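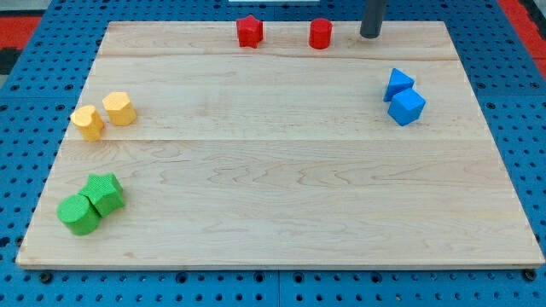 Subscription libraries and the question of the late return

Readers of these pages will be aware that I have spent much of the winter working through the surviving records of the Pirance Subscription Library, which served the town and its outlying farms until it was absorbed into the county service. The minute books have been dealt with in earlier posts. The present entry concerns the loan registers, and in particular the matter of fines.

The registers are in two series. The first is bound in quarter leather and is in fair order. The second was kept in ordinary account books bought from Hanon, the stationer in the market square, and has suffered from damp. Between them they record 1,842 loans made to subscribers living outside the town boundary, and it is these country loans that I have transcribed in full.

A country subscriber was permitted to keep a volume for 18 days. Town subscribers had a shorter term, although the rule was altered more than once and the printed notices do not always agree with the registers. Fines were charged by the day and entered in red ink in the final column. Where a fine was excused, the librarian wrote a single word beside it – usually "snow", sometimes "harvest", and in one February entry "bridge". The last of these must refer to the crossing at Stiretier, which was closed for repair in that month according to the parish accounts.

It had been my assumption that the fines were a useful source of income. The accounts do not support this. The sums collected in most years would not have paid for the coal. The rule seems to have been retained in order to keep popular novels moving between households, and the librarian applied it with a good deal of discretion. Sermons and works on drainage were allowed to remain out for months without comment.

The collection stood at 1,000 volumes when the Aquino bequest was received, and that gift added a further 100, chiefly travel and natural history. The donor had asked that they be shelved separately. They were, for a time, and the older shelf marks can still be read under the later ones.

I have not yet traced the register for the final years. It is not with the rest of the deposit, and the handlist gives no reference for it. The transcription of the country loans will be placed on this site once the place names have been checked against the tithe map – several of the farm names have defeated me so far, and corrections from those who know the district would be welcome.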